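4.3 Clearing loose waste with the Nemero sorting kit

This section covers teaching the two-arm cell to pick light waste from the tabletop and drop it in a bin. Complete section 4.2 (gripper set-up) first.

Before you start

Set both arms to Teach in the Divby controller. The speed limit changes to 20 per cent and the status line turns grey. Check that the cable loop at each wrist has enough slack for a full turn of the last joint.

CAUTION: Keep hands off the table while either arm is enabled. Teach mode slows the arms but does not switch off the grippers.

1. Place the test items on the table within reach of the arm you are teaching. Use paper and foil for the first session.
2. Open Tasks, choose New, and select Table Clear.
3. Guide the gripper to the first item and close it on an edge or rim. Foil trays crush easily, so start with grip force at 50 and lower it if the walls fold.
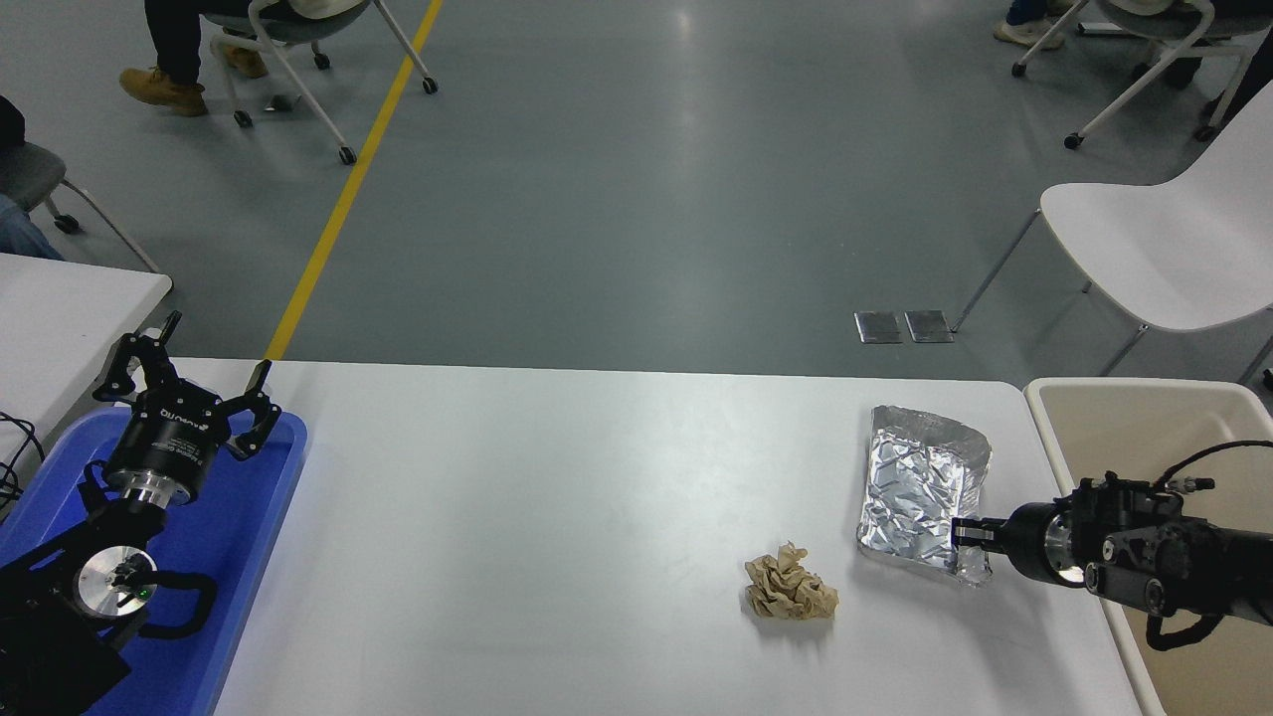

4. Press Mark to save the grip point. The Divby screen shows a tick beside the item number.
5. Raise the arm straight up before moving sideways. A low sideways move can drag other items along the table.
6. Move over the bin, open the gripper and press Mark again.

NOTE: The second arm can stay parked with its gripper open. Parking it does not affect the recording.

7. Repeat steps 3 to 6 for each item. For crumpled paper, bring the gripper down from above and close it around the middle of the wad.
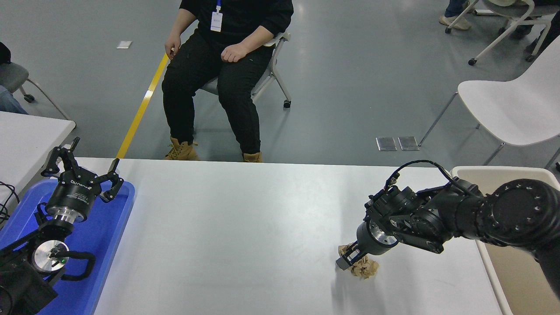
Figure 4-6. Right gripper closed on crumpled kraft paper.

8. Press Save. A task holds up to 187 marks. If you need more, start a second task and link the two under Sequence.

If the gripper closes and reports No Object, raise the arm, reshape the paper into a tighter ball and try again. Error 3000 means the bin position was never marked. Go back to step 6.

For colour-coded bins, see the Alska add-on guide.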